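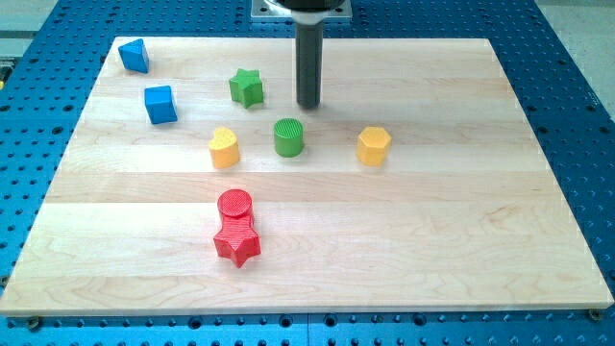 Tablero de arce con piezas de encaje, listo para grabar demostraciones.

Enseñar a un robot a agrupar piezas: guiado a mano y control remoto

En este tutorial se graban demostraciones de una tarea de mesa: empujar piezas de plástico con la punta del brazo hasta dejarlas agrupadas por color. Sirve cualquier brazo con modo de guiado manual y un mando de seis ejes. Nosotros usamos el programa de grabación Flandberg en el taller de Raltside.

Preparar la mesa

Coloque el tablero sobre la mesa perforada y compruebe que no se desplaza al empujarlo con la mano. Si se mueve un par de milímetros entre una toma y otra, las posiciones grabadas dejan de coincidir y hay que repetir la calibración.

Reparta las piezas sin orden fijo y deje una zona amplia del tablero despejada para poder arrastrarlas. Mezcle formas: un cilindro gira al empujarlo descentrado, una estrella se engancha por las puntas y un prisma hexagonal avanza bastante recto. Conviene que alguna pieza empiece tumbada.

Ajustar la altura de la punta

Baje el brazo hasta que la punta quede a 3 mm de la madera y guarde esa altura como límite inferior. Si roza, el sensor de fuerza detiene el programa.

Grabar guiando a mano

1. Active el modo de guiado y sujete el brazo por encima de la punta.
2. Pulse grabar y espere un segundo antes de moverlo.
3. Acerque la punta a la pieza por el lado contrario al destino y empuje despacio.
4. Levante la punta antes de cambiar de pieza.
5. Detenga la grabación con el brazo parado.

Grabar con el mando

El procedimiento es el mismo, con la velocidad limitada al 51 %. El operador debe ver el tablero desde el lado de la cámara; visto desde atrás, izquierda y derecha se invierten y salen correcciones bruscas. Yasmine Tawfik recomienda hacer varias tomas de prueba y borrarlas.

Cuántas tomas hacen falta

Con unas 500 demostraciones el modelo ya empuja piezas sueltas. Para agrupar por color llegamos a 2000, mezclando ambos métodos. Cambie la disposición inicial en cada toma y anote en el registro si fue manual o con mando.

Descarte las tomas en las que una pieza caiga del tablero o la mano tape la cámara. Las que incluyen un empujón fallido y su corrección se conservan.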